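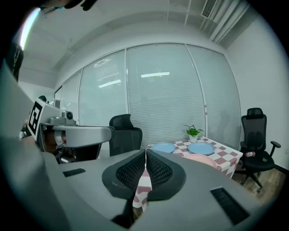 Checkered tablecloth

The checkered tablecloth is a cloth for the table with a pattern of squares, made by crossing of colored and white stripes. It is used in the home, in the garden, in small restaurants and for eating outdoors. The most known color is red with white, but blue, green, yellow and pink are also common. In the trade it is often called gingham cloth, although the two words do not cover exactly the same thing (see Names).

Names

The word "checkered" speaks only of the pattern and says nothing about how the pattern came on the cloth. "Gingham" is, in the strict sense, a light cotton fabric in plain weave, where the yarn is dyed before weaving. A checkered tablecloth can therefore be of gingham, but it can also be of another fabric, or it can be a printed sheet of plastic. In shops the difference is seldom respected, and the buyer who wants a woven cloth should look at the reverse side. A woven pattern is equally strong on both sides. A printed one is usually paler on the back.

In the town of Trokby the cloth is called "window cloth", after the panes of a window. The name is used there for every checkered textile of the kitchen, also for towels and for the small covers which are tied on jam jars.

Pattern

The simple check has only one color and white. When a colored stripe of the warp crosses a colored stripe of the weft, there appears a square of full color. When two white stripes cross, the square is white. Where colored crosses white, the square is of middle tone. For this reason the woven check in one color has in fact three tones, and from far away the cloth looks lighter than its yarn.

The size of the squares has much influence on the look of the table. Small squares become almost one single tone when one stands at the door. Big squares remain visible from across a room and are preferred for long tables in the garden. On a small table very big squares can look cut in an unlucky manner, as only a few of them fit between the edges. Sewers commonly begin the hem in the middle of a stripe or exactly at its border, and take care to treat all four sides in the same way.

A second type has thin lines crossing on a white ground, without filled squares. It is sometimes named windowpane check. A third type has two colors besides the white and belongs more to blankets than to the table.

Materials

Cotton is the traditional material. It lies flat after ironing, it takes the water of a spilled glass and it can be washed hot. Linen is heavier and costs more, and it gets softer with the years. Mixed fabrics of cotton and polyester need less ironing, but oil stains stay more easily in them.

Coated cloth, also called oilcloth, has a smooth surface on a textile back. It is cleaned with a damp sponge and not put in the machine. It must not be folded for a long time, because the folds remain visible and the coating can break there. It is better to roll it on a tube of cardboard.

The weaving mill Debnath, in the valley of Stekent, produced checkered table fabric in widths of 180 centimeters. Its pattern books kept a separate number for every combination of color and square size, and the last one entered was 3343, a pink check for kitchen tables. The mill sold by the meter, without hem, and many families in the valley still own pieces which were sewn at home. Edges of this kind can be recognized by the small irregular stitches at the corners.

Size and drop

The part of the cloth which hangs below the edge of the table is called the drop. For daily use a drop of 18 centimeters is comfortable, as it does not reach the knees of a seated person. To find the size of the cloth one measures the table top and adds the drop 2 times, once for each side. The calculation is made separately for the length and for the width.

On small square tables a long drop is not practical. A chair that is pushed in will catch the fabric, and the armrest of a chair can pull the whole cloth to one side. Some households use clips or sew small weights in the corners. Others put under the cloth a thin felt, which holds it in place and makes the plates less noisy.

A square cloth can also be laid turned by an eighth of a circle, so that its corners hang in the middle of the sides. In this position the corners of the table stay free. With checkered fabric the squares then stand on their points, and the table has a more lively look - not every person likes it.

Use with plates and other objects
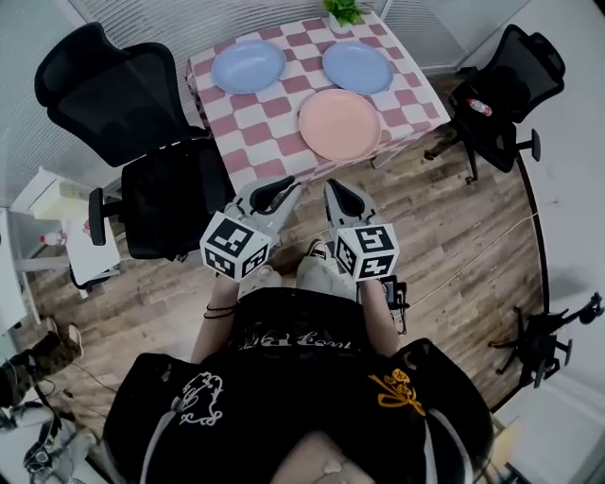 The check is a busy ground, and it is generally agreed that the dishes on it should be quiet. White plates are the safe choice, and with red cloth they are almost the rule. Plates in one plain color also go well, when the color is either near to that of the cloth or clearly different from it. Both ways can be found on the same table: on a pink and white check, a salmon-pink plate continues the color of the cloth, while light blue plates stand out against it and their round form is well seen between all the straight lines. Plates with flowers or with a patterned border are more difficult, because the eye does not know which pattern to follow. A green plant in a white pot is a common companion of pink checks, and on a table by the window it is mostly placed at the far end, on the side of the light, where it does not disturb the places for eating.

Napkins may be of the same fabric, but many people find this too much. A plain napkin in the darkest tone of the check is the usual advice of older household books. If the cloth is coated, napkins of real textile are recommended all the same, as the surface takes no moisture from the fingers or from the glass.

The straight lines have also a practical service. They help to lay the places in the same distance from the edge, without measuring. Children who learn to set the table are often told to leave one row of squares free between the plate and the border, and the knife and the fork are put parallel to a stripe. In the school kitchen of Platusance this is taught in the first lesson in August, before any cooking is done.

Washing and care

New cotton cloth in strong colors should be washed alone the first time. Red and dark blue can give color to the white squares, and a cloth that became pinkish in this way is hard to bring back. Pale checks are less dangerous in this respect but they show stains of coffee and of sauce sooner.

Stains are treated before the washing. Fat is covered with dish soap and left some minutes. Red wine is rinsed with cold water from the back side of the fabric. Wax is first let to become hard, then scraped with the back of a knife, and the rest is ironed out between two sheets of paper. Bleach with chlorine should be avoided, as it attacks the colored stripes and the check becomes uneven.

Ironing is done when the fabric is still a little damp, always along the stripes. If one irons across, in the diagonal, the cloth is stretched and the squares become slanted. A cloth already deformed can be corrected by wetting it again and pulling it at the opposite corners, preferably by two persons.

For storing, cotton and linen cloths are folded with the right side inside. It is good to change the place of the folds from time to time, for the fabric wears out there first. The sun fades the parts that lie near a window, and on a table which stands always in the same position this is often seen as one pale edge. Blinds lessen the effect. To turn the cloth after every wash divides the fading over all sides.

Related textiles

The table runner is a narrow strip which is laid only over the middle of the table. In check it is often combined with a plain cloth under it.

The place mat covers only the place of one person. Checkered mats are sold in sets and are used on tables whose surface one wishes to show.

The picnic blanket has frequently a similar pattern, but it is thicker, and the underside is treated against the moisture of the ground. It is not suitable as tablecloth on account of its weight and of the fringe.

See also

Gingham
Oilcloth
Table setting
Table runner

Last revised: 26 December 2022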